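Catmont Table Cell – Setup and Care Notes

Version 2, Feb 26, 2025
Maintained by Hilde Hendriks and Vilja Mäkelä

Scope

These notes cover the simulated table cell in the Catmont project: one white arm, one black two-finger gripper, one long table and a set of small colored parts. They are for people who load the cell, change its settings or fix it after an update. Training scripts are kept in the Urkow repository and have their own README.

Loading the cell

Start the simulator with the catmont_table config and wait for the arm to reach its start pose. Check that the gripper points straight down. If it leans, the wrist offset is missing and the tool file has to be loaded again before anything else is run.

Small parts are spawned a little above the tabletop and dropped. Let them settle before moving the arm.

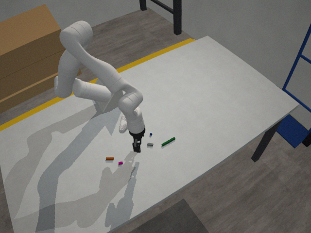 Does the arm have to be re-zeroed after every reload?
Only when the tool file or the base mount has been edited. A plain reload keeps the stored joint offsets.

Gripper settings

Finger force and closing speed are in gripper.yaml. The default force suits the short bars. The tiniest parts tend to shoot out sideways at that value, so lower it one step for runs that use them. Keep both fingers on the same friction value – Henk Hoekstra lost most of a week to a pair that did not match.

The gap between the closed fingers is set by finger_stop. Do not set it to zero. The contact solver starts to shake and the wrist joint drifts.

Surroundings

The shelving, walls and floor lines are static meshes from the Fumwood set. They have collision turned on. When planning a path for a raised forearm, leave the rack in the collision list, even for short moves over the middle of the table.
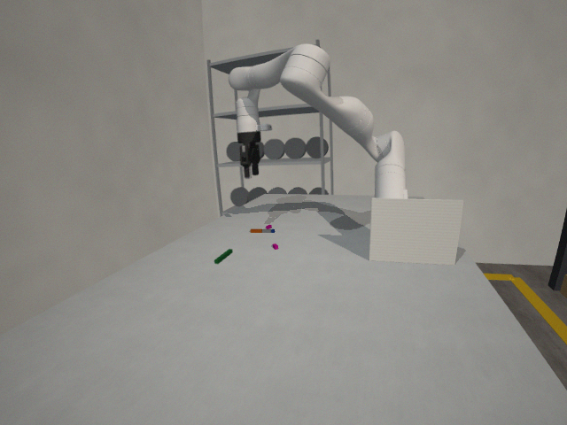
Lighting is set apart from the meshes, in lights.yaml. Arm shadows on the tabletop are expected and should stay on, as the Desmet renders were made with them. Changing the light angle means the reference renders have to be made again.

Routine checks

After each simulator update:
Run the joint sweep and compare it with the saved log.
Open and close the gripper with nothing in it.
Drop the full part set and look for pieces sinking into the table.
Run the 242 stored start poses. Any pose that reports contact at step zero goes on the repair list.

Known issues

Pose 214 puts the elbow close to its joint limit and may stop with a range warning. Skip it for now.
Thin bars sometimes spin slowly in place after landing. Raising the rolling friction helps – a proper fix is open with Mirjam Martens.

Changes to the base mount need a review by Wilma Aerts before they are merged.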